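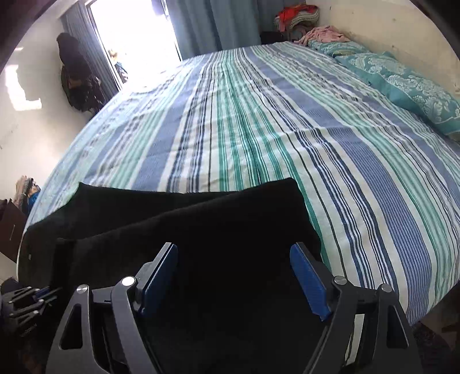

Figure 1. The gripper open over a black garment, with part of a second one at lower left.

Review of the Imel hand-held gripper kit
Kaede Ebihara and Chaminda Ekanayake
Whitlock project module, final report

1. Purpose

Our project was to review the Imel kit as something a student group could hire to record demonstrations of household tasks. The kit is supplied by Skasine on a monthly hire. We wanted to know how long it takes to learn, which tasks it suits and whether the recordings are usable without much cleaning up. We did not train a robot on the recordings, so nothing in this report should be read as a result about robot performance.

2. What is in the kit

The hire kit has two grippers, each with its own camera and hand trigger, a charging dock, a calibration board and a licence for Zistivska, the program that lines up the two recordings and reports tracking errors. Each gripper has a pair of blue pads with fine ribs, facing each other on grey linkages. Squeezing the trigger brings the pads together. The printed guide covers assembly and charging well. Its section on calibration assumes a large table, and we had to email Skasine to ask how to do it in a smaller room. They replied the next morning with a revised page.

3. Method

We chose three tasks: folding a top, moving a folded item onto a pile, and straightening a pillow. All of them were done on or beside a bed. Beds matter for this kind of work, as a mattress gives way under the fingers and a sheet can be picked up along with the garment. Most published trials we read used a hard table.

Each of us recorded in short sessions over 14 working days in March. One person held both grippers and the other ran the laptop, then we changed over. A recording was kept if Zistivska reported no lost tracking and the task had been finished. We kept 3,327 recordings.

4. Findings

4.1 Learning to use it
Both of us were slow at first. The main difficulty was judging how far the pads were from the cloth. After around 4 hours each we could fold a top without stopping to look at our hands. Chaminda found the left gripper harder throughout, and Kaede had no preference.

4.2 Grip
The ribbed pads held single layers of cotton well. With thicker clothes we had to open the gripper fully and come in from the side at a fold. Coming straight down tended to press the garment into the mattress and close on nothing. Thin sheets were the other problem: we often pinched the bedding with the sleeve. Keeping the fingers almost flat to the bed helped.

The corners of the pads should be checked before each session. A ragged corner can be seen on the right-hand pad in Figure 1. Skasine sells replacements in pairs, but the guide gives no wear limit, and we think it should.

4.3 Light and tracking
Dark clothing was awkward. The folds in black cloth are hard to make out in the recordings, even where the person holding the gripper could feel them. Direct sun made this worse — an open doorway behind the bed turns almost white and the camera does not recover detail there. Zistivska coped better than we expected with this and lost tracking mostly when a gripper was turned quickly towards a plain wall. A striped sheet gave it plenty to follow.

4.4 Comfort
The trigger is stiff. We kept sessions to half an hour, and Kaede would have liked a smaller handle. The weight was not a problem for either of us.

5. Limits

There were only two of us and we both knew what the review was for. We used one hire kit, so we cannot say how much one differs from another. We also did not compare it with a cheaper kit, which we had planned to do until the other supplier withdrew the loan.

6. Recommendation

We would hire the kit again for folding and tidying tasks. A group doing so should book a full day for calibration and practice, order a spare pair of pads with the kit, and try out dark clothes early on. Requests to Skasine for a lighter trigger spring and a pad wear limit have been sent, and their reply will be added to the module folder.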